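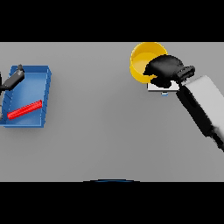
*Two-arm cell in simulation: red bar in the blue tray, right gripper over the yellow bowl.*

# Two-arm tabletop cell: recheck after the bowl fault

**Program:** Junier handover, bar and bowl task
**Checked by:** Trinity Alcantara, with Riku Hosoda at the console
**Month:** October
**For:** Dinesh Fakir and everyone on the Harnholm bench

Hello all, and thank you for being patient while we went back through this one. As most of you know, the program went into a protective stop on run 13 of 40 in simulation, with the contact force at the bowl rim well over our limit and both arms still being sent new targets for a moment afterward. No hardware has run this program yet, and I'd like us to get the list below closed before it does. I've written my comments out at some length so that Tatsuya, who was away, can pick it up without having to chase any of us.

## A. Start position

- [x] **Tray, bowl and white board placed as in the setup file.** Yes, and reloaded twice to be sure.
- [x] **Red bar fully inside the tray.** Fine. It lies at a slant, which the grasp planner is happy with.
- [ ] **Bowl clear of the far edge of the table.** Not passed. In the start layout the bowl sits right up at the edge, and I would feel much better with a hand's width of table behind it. Riku has the new coordinates and will put them in.
- [x] **Middle of the table kept free.** Good, please keep it that way when you add your own props!

## B. Arms near each other

- [x] **Keep-out zones loaded for both arms.** Loaded, and the version matches the one in the Trellitz folder.
- [ ] **Only one hand at the bowl at a time.** Not passed, and I'm afraid this is the heart of it. The lockout was released when the first arm *began* to leave the bowl, so the second could be given permission while the first was still close by. Itsuki found it in the log and deserves a good lunch. The release now needs to wait for the arm to reach its parked pose.
- [ ] **Speed lowered close to the bowl.** Partly. The left arm slows down nicely, the right one ignores the setting until it is restarted.

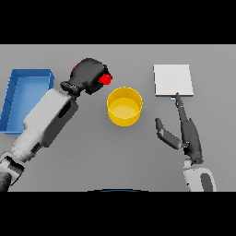
*Left gripper with the red piece, close to the bowl; right hand at the front edge of the white board.*

## C. Grip and release

- [x] **Grip confirmed before lifting.** Works on every run we replayed.
- [ ] **Fingers and thumb clear of the bowl before the wrist turns.** Please look at this one with fresh eyes, Tatsuya. With the hand open that wide, the thumb reaches further toward the bowl than you'd expect from the wrist position alone, and our clearance check only uses the wrist. I'd like it to use the fingertips.
- [ ] **Light blue piece by the board included in the collision list.** Missing. It's a tiny thing and easy to forget, but the right hand works very close to it.

## D. Stopping

- [x] **Stop button halts both arms.** Tested from the console 7 times, no trouble.
- [ ] **Protective stop clears the command queue.** Not passed. The queue held on to old targets for 400 ms after the stop. Dinesh is asking Sugawara whether their driver can flush it directly, and until we hear back the console script will do it.
- [x] **Restart needs a person to confirm.** Yes, and thank you to whoever made the prompt easier to read.

## Result

**Hold.** No transfer to the real arms until every open box is ticked and the full set of 40 runs has been repeated from the start. Riku will send a note when the new build is up, and I'm at the bench most mornings until ten if you want to go over any of it together.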